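Giving up the big supermarket shop

In June I stopped doing a weekly shop and went back to buying food every couple of days. I had meant to try it for a month and I'm still at it.

The reason was waste. I went through the bank statements one wet evening and found we had spent 2,284 pounds on groceries since the new year, for two people, and I could remember throwing away a fair bit of it. Salad, mostly. Half a tub of cream every week.

Now I walk down to Griffiths after work with a short list. Bread, something for tea, fruit if it looks decent. It closes at 6, so I can't dawdle, and if I miss it we have eggs.

The prices are a bit higher than in the big shop at Hiltham, and I won't pretend otherwise. A 400 gram tin of tomatoes costs more, and so does washing powder, so Huw Powell next door picks that up for me when he drives over. But I'm not buying things because they are on the end of an aisle.

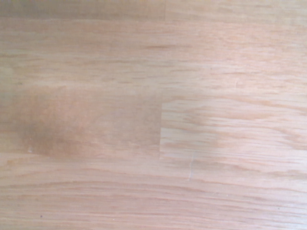
Wood grain, close up.

The other change is that I cook what I have. I used to plan four meals ahead and then not fancy any of them. Last week I made soup from leeks, a potato and the end of some cheese – it was fine, a bit thin.

Haf Bellis asked in the comments about freezing bread. I slice it first and put it in an old bag with the air squeezed out. It goes straight in the toaster from there. I haven't had much luck freezing rolls, so if anyone has a way of doing it, let me know.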